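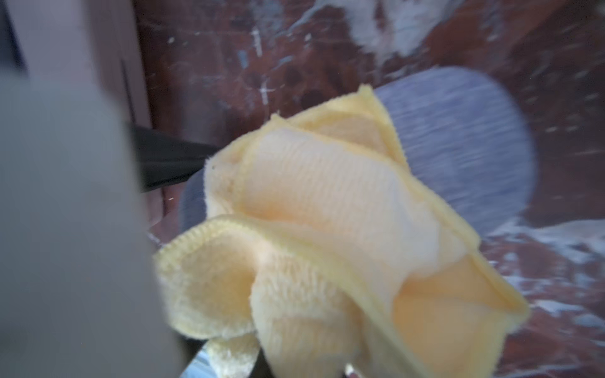

Lodorance Robotics – Soft Materials Group

Search this site Enter keywords Go

Cloth work update, Jul 27, 2021

Quick one this issue, the arm is booked all afternoon. The wiping study finally has numbers worth printing. Short version: picking the next grasp from the wrist view beats picking it from the overhead view, and by more than we expected.

Background for anyone who missed the June item. A microfiber cloth bunches up as soon as it's lifted. From overhead you get a yellow lump. From the wrist you get the folds, the stitched hem, which way the edge curls back. Adom Gbeho's idea was to train only on that close view and let the policy look for hem first, everything else second. He calls the method Bosum. No, we don't know if the name is staying.

Training set was 2246 grasps, all teleoperated, all on the scratched up red-brown top. Then 561 test grasps per method, same cloths, same starting piles. Bosum ended up holding a hem on 384 of them. The overhead baseline (Eltodon, last year's code, barely touched) got 203. Same gripper for both, same speed limits.

Where it still fails – mostly when the finger fills too much of the view. On a bad approach the gray finger takes up the whole left side and the policy is guessing from whatever cloth is left over. Motion blur hurts too, though less then we thought. Backgrounds with white smears on them didn't seem to matter much, which was a nice surprise after the trouble we had with the plain table.

Not solved: two hems lying together. It grabs both and the cloth stays folded in half. Adom has a fix half written using finger force, no results yet so don't ask him.

Next up is wiping over curved objects instead of flat surface only. The Issahaku rig is free from Thursday, so anyone with runs on it please get your stuff off the disk before then. Code for the hem labeler is in the shared folder, readme is thin, will be improved when there is tiem.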